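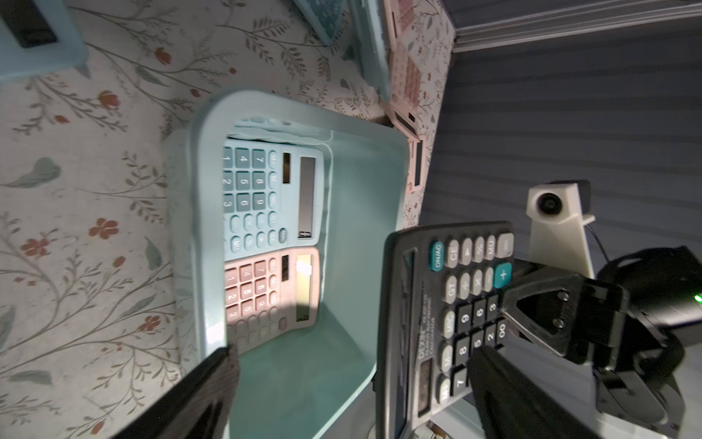 FOR IMMEDIATE RELEASE

Tumby Opens Its Calculator Library to Every Household in Skeltberg

Borrowers can pick up a desktop calculator for budgets, homework or tax season, and keep it until the job is done

SKELTBERG, January 15, 2020. Tumby, the neighborhood lending shop that has spent the past few years getting useful things out of closets and into the hands of people who need them, is delighted to announce that its calculator library is now open to every household in Skeltberg. Until now the calculators could only be borrowed by members of the evening bookkeeping class, and we have been asked so many times by so many kind people whether they might take one home (just for the weekend, just for the taxes, just until the new baby sleeps and the bills can be looked at) that it seemed high time to say yes to all of them.

The library began in September with a collection drive at Gudeta, the stationery store on the corner by the bridge, which put out a box by the register and invited customers to drop in any calculator they no longer used. We had hoped for enough to fill a shelf. By the end of the drive, neighbors had handed in 3831 calculators, from slim pocket models to the big desk kind with keys you can find without looking, and we are still a little dazed by it. After cleaning, testing and a good deal of hunting for small screwdrivers, 3511 of them were ready to lend. The others have gone for parts or for recycling, and a few with lovely old keys are being kept back for the repair class to practice on.

We would like to thank everyone who gave. Many of the calculators came with notes tucked under them, telling us which kitchen table they had lived on or which small business they had seen through its first year, and those notes have been saved in a binder at the front counter for anybody who would like to sit down and read them.

What You Can Borrow

The library has calculators in plenty of colors and sizes, and yes, you may choose by color! The light blue and the pale pink desk models have been great favorites with the bookkeeping class. They have rounded keys and a little solar cell near the display, along with the memory keys that make adding up a long column so much less of a chore. People who prefer something more sober on the desk usually go for black.

For anyone who hasn't used a desk calculator in a while, a short refresher sheet goes home with each loan. It explains the keys that people ask us about most often. M+ adds the number on the display to the memory and M- takes it away. MRC brings the memory total back, and on most models a second press clears it. GT gives a grand total of the answers you have worked out so far, and CE wipes out the last number you typed without losing the rest of your sum, a small mercy when you are near the bottom of a shoebox of receipts. Layouts do differ a bit from one maker to the next, so our desk staff are always happy to go through the keys with you before you leave.

The sorting table has been a cheerful place these past months. Its top is printed with branches and leaves, and the calculators are laid out on it for a last look before they are put into baskets for the lending shelves. Visitors are welcome to pull up a chair and try the keys for themselves, and we find that most people know within a minute which one suits their hand.
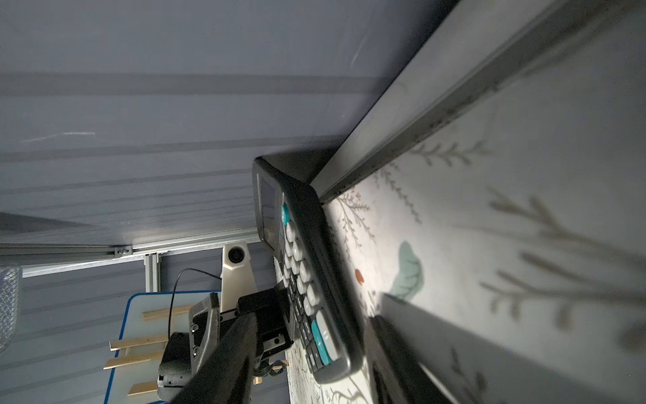

How Borrowing Works

Any adult living in Skeltberg can borrow up to 2 calculators at a time, free of charge, with proof of address. A library card, a utility bill or a piece of mail will do nicely. There is no deposit and there are no late fees. We ask only that you let us know if you expect to need yours for longer than a season, so that we can plan for the busy weeks in spring when everybody seems to be doing their taxes at once.

Please bring the calculator back wiped clean with a dry or barely damp cloth, and tell us if a key has started to stick. You won't be charged for it. Sticky keys are by far the most common complaint, and the repair class enjoys them more than you might think.

Teachers and club leaders who need a larger set should write to us ahead of time. Class sets are packed to order and can be picked up from the side entrance, where there is a ramp and a place to stop the car.

A Word About Our Partners

Grukora, which runs the repair workshop upstairs from us, has looked over the donated calculators and taught our staff how to open a case without breaking the clips. Its beginners' repair class will continue through the spring and is open to anyone aged sixteen and up. Tools are provided, and the kettle is generally on.

Gudeta has kindly agreed to remain a drop-off point all year. Calculators may be left at the register during store hours, working or not. Please take out any loose batteries first and put them in the battery bin beside the door.

Opening Hours and Refreshments

To celebrate the opening, Tumby will hold two friendly drop-in sessions this month, one in the morning and one in the early evening, with coffee and lemon cake and a table set aside for household budgeting. Bring your own paperwork if you like, or just come to look over the shelves and have a chat. Children are very welcome, and a low table will be set up for them with paper, pencils and a handful of calculators that can stand up to enthusiastic use. Session times are posted in our front window and in the window at Gudeta.

Outside of those sessions, calculators can be borrowed whenever the shop is open.

About Tumby

Tumby is a nonprofit lending shop in Skeltberg. Alongside the new calculator library, it lends sewing machines, cake pans, folding chairs, garden tools and a much-loved collection of jigsaw puzzles, and it hosts evening classes in bookkeeping, mending and letter writing. The shop is supported by small donations from its neighbors and by the sale of secondhand books from the cart outside.

Press inquiries, requests for class sets and questions about donating may be left with the front desk at Tumby, Skeltberg. Reporters who would like to visit the sorting table are asked to let the desk know a day ahead, so that a chair can be cleared.

###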